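Ticket n° 67 – Atelier textile Hisard
Objet : t-shirts gris chinés, pliage trop large pour les pochettes et peluches sur la table
Statut : résolu, en observation

Bonjour à toute l'équipe,

Merci d'abord pour votre patience, je sais que ce sujet traîne depuis le mois d'août et que les colis Policarpio attendent (on y pense tous les matins, croyez-moi !). Je reprends depuis le début pour ceux qui rentrent de congé.

Le problème : le t-shirt gris à lettres noires, une fois plié, dépassait de la pochette Sulum. Sur un lot de 50, il a fallu en reprendre 3 à la main, et toujours pour la même raison, une manche qui se roulait sous le devant et faisait un bourrelet.

Essai 1 : repassage léger avant pliage. Le bourrelet revenait quand même.

Essai 2 : pochette Atow, un peu plus grande. Elle ferme bien, mais le t-shirt s'y promène et arrive chiffonné, donc j'ai laissé tomber.

Essai 3 : on étale bien le t-shirt, on défait la manche roulée avec les doigts, on rabat les côtés, puis le bas, en gardant l'inscription sur le dessus. C'est celui que je vous recommande, et il passe dans la Sulum sans forcer.

Pour les peluches, la maille en perd pas mal au premier lavage, c'est normal sur ce coton gratté. Un coup de chiffon humide sur la table entre deux lots et on n'en parle plus. Si le bas reste un peu froncé après pliage, laissez-le, cela ne gêne pas la fermeture.

Je laisse le ticket ouvert jusqu'à la fin du prochain lot, écrivez-moi ici si une manche vous résiste encore !

Bien amicalement,
Willy Hermans

Pièces jointes :

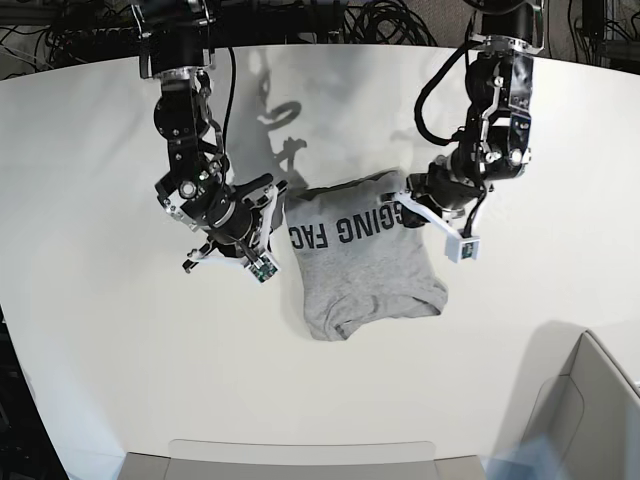
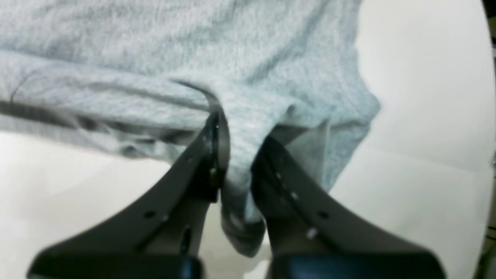
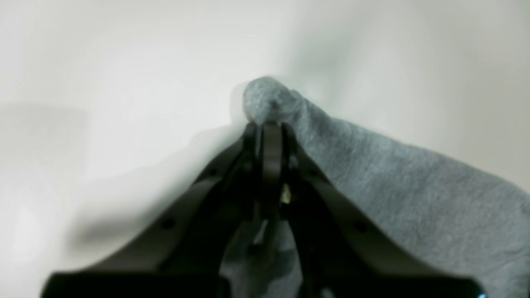 Première vue : t-shirt plié, inscription dessus. Les deux suivantes : la maille grise de près.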